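From: Tapley Resource Library, Shared Supplies Desk
To: Member Sites List
Subject: Re: Scissors in the shared craft kits – replacement and return

The Supplies Desk thanks the member sites that responded to the October notice. The message received from the Sonunley site raises points that apply to all borrowers, and it is therefore quoted here before the reply.

> From: Sonunley Branch, Programs Office
> To: Member Sites List
>
> We have been asked to send back all scissors from the craft kits before
> the new stock is issued. Our kits contain several kinds, some of them
> bought locally over the years, and staff are unsure which ones belong to
> the library and which are ours to keep. The notice refers to "the black
> pair with the orange pivot" but the printed kit list says only
> "scissors, adult."
>
> We would also like to know whether the pairs that have become stiff
> should be oiled here or returned as they are. Two members of our staff
> have been loosening the screw with a coin, and we would prefer to have
> written guidance before this continues.

The kit list is out of date, and the Desk regrets the inconvenience. The wording "scissors, adult" will be replaced in the next printing. Until then, sites should go by the appearance of the pair. Library scissors of the current pattern have black blades, gray handles and a slotted pivot screw set inside an orange ring. Pairs of any other pattern were purchased by the sites themselves and should not be sent to us.
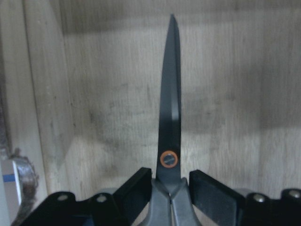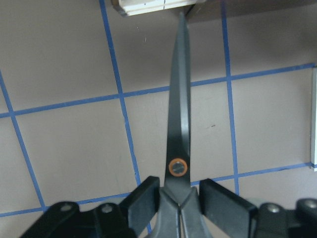 Is a pair with a worn or missing orange ring still library property? It is, provided the blades and handles match the current pattern, and it should be returned with the others.

With regard to stiff pairs, sites are asked not to adjust the pivot screw. A screw that has been backed out even slightly allows the blades to drift apart, and the pair will then fold paper instead of cutting it. Blades may be wiped with a dry cloth. Adhesive residue from tape or labels should be left in place and noted on the return slip. Oil should not be applied at the sites, as it has marked fabric and card in earlier loans.

Scissors should be closed before packing and placed in the cardboard sleeve with the points down. Where the sleeve has been lost, a folded strip of card secured with a rubber band is acceptable. Please do not pack scissors in the same pouch as the glue sticks.

Returned pairs will be sharpened at our Cusmont workroom. The first issue of new stock is 250 pairs, to be divided among the sites according to the number of kits each one holds. The full order is for 700, and the remainder will be held at Cusmont against future losses. Sites that run children's sessions should continue to use the round-tipped pairs already in their kits – these are not part of the exchange.

The van calls at Sonunley and Akovell on Monday. Boxes should be at the front desk by 9 a.m., labeled with the site name and the number of pairs enclosed. Akovell has asked to retain one kit for an evening class, and this has been agreed.

Questions may be sent to this list or directly to the Desk.

Shared Supplies Desk
Tapley Resource Library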